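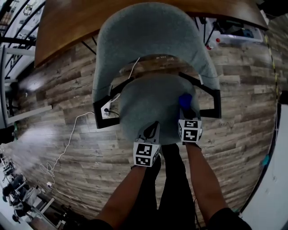

Foto: Åberg / Divulgação

Zostix: testei a ferramenta que pede ao Google para sumir com cópias piratas

Vendo apostilas de violão em PDF há um bom tempo e já perdi a conta de quantas vezes digitei o título de uma delas no Google e vi, antes da minha própria loja, um site de torrent oferecendo o pacote completo "grátis e atualizado". Atualizado! Nem eu tinha atualizado aquilo ainda. Até o começo deste ano eu fazia tudo na mão: procurava o link, abria o formulário de remoção, colava o endereço, declarava que a obra era minha, enviava e esperava. Funciona, mas é de um tédio sem tamanho, e em fevereiro resolvi assinar o Zostix para ver se a minha vida melhorava.

O que ele faz é simples de explicar. Você cadastra as suas obras (título, autor, página oficial de venda, capa se tiver), ele vasculha os buscadores e uma lista de sites de torrent e de download direto, e monta uma fila com tudo que parece cópia. Você olha a fila, marca o que é seu e ele gera as notificações no modelo da DMCA, já preenchidas. Quem quiser pode enviar uma por uma, quem tem pressa envia em lote.

A primeira semana

O cadastro foi tranquilo, fiz tudo numa tarde com o café do lado. A primeira varredura demorou a noite inteira e de manhã a fila tinha 764 endereços. Levei um susto e depois fui olhar com calma: 144 eram cópias das minhas apostilas mesmo, e o resto era uma salada de resenhas de blog, fóruns de aluno perguntando se o material era bom (obrigada a quem respondeu que sim), páginas de revendedor autorizado e uma apostila de cavaquinho de outra pessoa com título parecido com o meu.

E aqui vai o meu maior puxão de orelha no Zostix: o botão de enviar em lote vem com tudo marcado. Tudo! Se eu tivesse clicado no automático, teria mandado pedido de remoção contra o blog de gente que falou bem de mim e contra a loja que vende o meu material. Notificação errada não é brincadeira, quem assina é você, e a pessoa do outro lado perde visita enquanto tenta se explicar. Escrevi para o suporte sugerindo que a lista venha desmarcada e responderam com educação que "vão avaliar". Sei.

Depois que aprendi a mexer no filtro, melhorou muito. Dá para criar uma lista de domínios confiáveis, que nunca entram na fila, e uma lista de palavras que derrubam o resultado, tipo "resenha" ou "opinião". A segunda varredura já veio bem mais limpa. 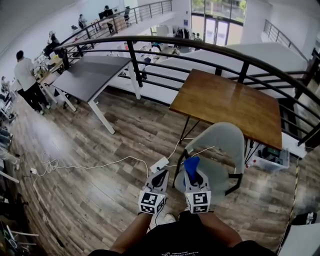 E os links somem mesmo?

Da busca, a maioria some. Alguns saíram em poucas horas, outros levaram dias, e uns teimosos continuam lá com o pedido marcado como "em análise". O painel mostra isso direitinho, com um histórico por endereço que dá para exportar em planilha, e foi a parte de que mais gostei.

Só que sumir da busca é uma coisa e sumir da internet é outra. O site continua no ar e o torrent continua rodando para quem tem o link salvo. E tem o velho truque da mudança de endereço: um dos sites que mais me incomodava perdeu os resultados num domínio e reapareceu com outra terminação, mesmo logotipo, mesmas páginas, tudo igual. O Zostix promete reconhecer esses clones sozinho. No meu caso pegou um e deixou passar outro, que achei por conta própria pesquisando o nome da apostila entre aspas, do jeito antigo.

Também dá para notificar a hospedagem direto pelo painel, mas nisso não tive sorte. Três e-mails enviados, uma resposta automática em inglês e silêncio.

Comparando com os outros

Antes de assinar eu tinha testado o Bustedum, que tem período grátis. Ele é mais bonito e a varredura é bem mais rápida, mas só olha buscador e não entra nos sites de torrent, e aí para mim perde metade da graça. O Brarkby é o contrário: completíssimo, relatório para advogado, monitoramento de rede social, e um preço de editora grande. O plano mais barato sai por 639 reais por mês. Para quem vende apostila, sem chance - eu teria que vender muito mais do que vendo só para pagar a proteção do que vendo.

O Zostix fica em 59 reais por mês no plano individual, com limite de dez obras. Passou disso, sobe de faixa. Eu tenho oito, então por enquanto cabe.

O que me irritou

O aplicativo de celular só serve para ver notificação, não dá para aprovar nada. A tradução para o português tem umas pérolas ("semeador" eu até entendo, "sanguessuga" no meio do relatório me fez rir sozinha). E o seu nome vai na notificação, que pode parar num banco público de pedidos de remoção, coisa que o site só avisa lá no fundo da ajuda. Se você publica com pseudônimo, leia isso antes de cadastrar a primeira obra.

Vale a pena?

Para mim valeu, vou manter pelo menos até o lançamento da próxima apostila, que é quando as cópias pipocam. Se você tem um produto só e acha um link pirata de vez em quando, fique no formulário gratuito do próprio Google, que resolve. E se assinar, por favor, desmarque tudo antes de apertar o botão de lote!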